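Choosing a tabletop for the spare room

The spare room has needed a proper work surface since we moved in. For two years I used a door on trestles, and it did the job until the middle began to sag and I couldn't write on it without the pen rolling toward my lap. In May I took it down and started looking for a replacement.

My list was short. I wanted something I could wipe clean, deep enough for a sewing machine with fabric spread behind it, and not white. I have had white surfaces before and every pencil mark shows.

Oak from Sustitz

The first thing I looked at was an oak top from Sustitz. It is a nice piece of wood and I would put it in a kitchen without thinking twice. The trouble is that it wants oiling, and the shop told me to do it every few months. I know myself well enough to say it would get done once. I also use a steam iron on the table with a pad under it, and the man in the shop made a face when I mentioned that.

The cheapest oak top in the size I needed was $300, before delivery.

Plain gray from Volum

Volum sells a plain gray top with a matte finish. I brought a sample home and left it on the windowsill for a week. It picked up fingerprints, mostly from hand cream, and they took some rubbing to get off. The color was fine in the morning and looked like wet cement by four in the afternoon. My friend Dagmar Hrubý came over on Saturday and liked it, but she has a south-facing house.

I took the sample back.

Gray marble pattern

I had ruled out anything with a marble pattern because the ones I remembered were busy, with thick dark lines and brown patches. Then I started noticing quieter ones. The kind I like has a mid-gray ground and thin white veins running off on different diagonals, so there's no obvious direction to it and you could join two pieces without the seam jumping out. Against pale lavender-gray walls it looks calm, and our spare room is close to that color already.

The gloss is the part to think about. A shiny top throws the lights back at you, and you get bright patches near the front edge, right where you would be sitting. I plan to move my lamp to the side and see if that takes care of it.
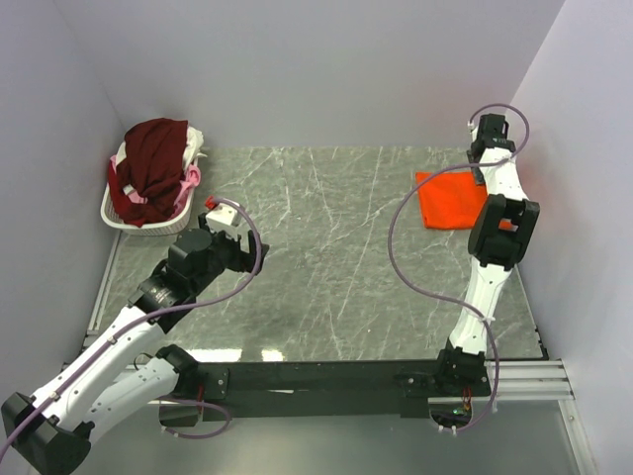

What I ordered

I went with the gray marble pattern in a gloss finish, from Standport, cut to fit the alcove. The legs from the old trestles are going to the garage. The order number is 1421, which I'm writing here because I have already lost the slip of paper once.

Delivery is 12 working days. Until then the sewing machine is on the dining table and we are eating in the kitchen.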